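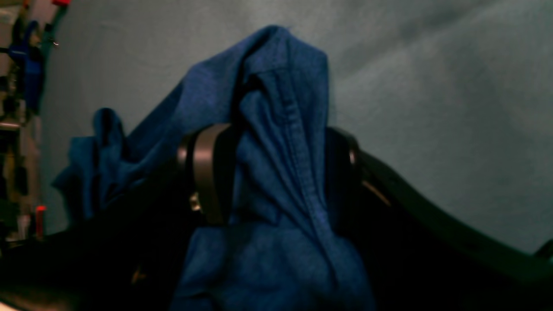 Wendby Visitor Fund – Progress Report, 11 Oct 2021
Prepared by Hanna Gajewski

What a month! September was our best yet for the off-season package trips, and we're thrilled with how the Hillham route has caught on. We sold 1637 room nights, and the new two-night deal (breakfast and ferry included) went faster than we dared hope.

Your grant paid for the Flomia booking page, now live in three languages. Guests can finally pick their ferry time and hotel together – no more phoning the harbor office to match them up! Zbigniew Kalinowski has signed up 11 guesthouses so far, and the Illés family has agreed to hold their rates through spring.

Still to do: the refund form is slow on phones, and two hotels haven't sent us their winter prices. Zbigniew is chasing both. We'd also like to move what's left of the print budget over to spring ferry discounts, if you're happy with that. Please let Hanna know before we order the new leaflets.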